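Durnlow Community Rooms - Users' Group
Minutes of the August meeting, 6:30 p.m.

Present: Mortimer Halvorsen (chair), Zsófia Hegyi, Cletus Villanueva, Alaric Oyelaran (minutes)
Apologies: Reginald Yazzie

1. Minutes of the last meeting
Agreed, with one correction. The carpet cleaning bill was $254, not $245.

2. Small tables
Zsófia reported on the white pedestal tables bought from Jaltier. They are on casters and fit through the door of the Skotholm room without tipping. 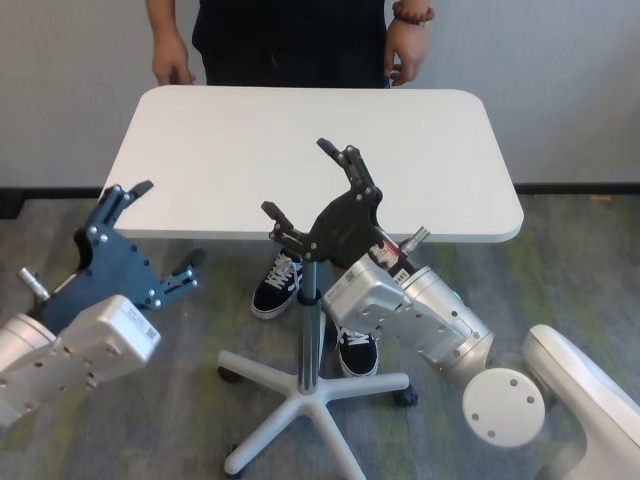 White table on its five-pronged caster base.

Cletus asked if the single center pole is steady enough for the sewing group. Zsófia thought so for hand work, but wants to try one with a machine on it first. Mortimer said heavy items should stay on the old trestles until then. Agreed. 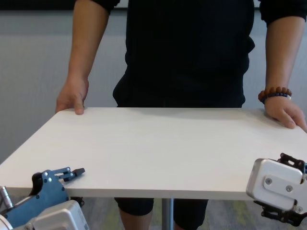 Tabletop and center pole, gray carpet underneath.

3. Moving furniture
There was a long talk about how tables get moved between sessions. Two people per table was suggested - Cletus felt this was too much to ask of the smaller groups. It was left that one person may roll a table across the room, but two are needed for the ramp.

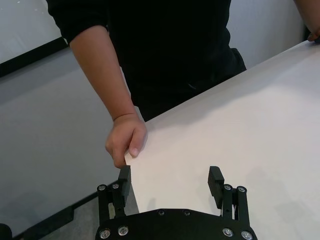 The ramp itself needs a new strip at the bottom. Rengifo have quoted $361 with fitting. Mortimer will ask if that price holds into next month.

4. Further purchases
The furniture budget stands at $2000, of which around $600 is left. Alaric asked for any new tables to match the present ones.
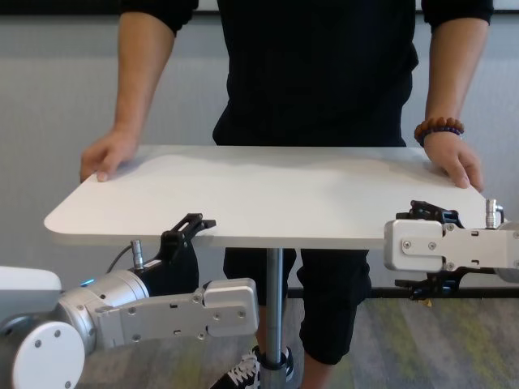

Storage was the main worry with buying more. The closet is full and the hallway has to be kept clear. Zsófia pointed out that the rounded corners on the tabletops leave gaps when two are pushed together, so they will not make one long surface for the lunch club. Cletus to measure the closet again and bring the figures.

5. Any other business
Reginald still has the spare key. Alaric to collect it.

Meeting closed at 7:40 p.m.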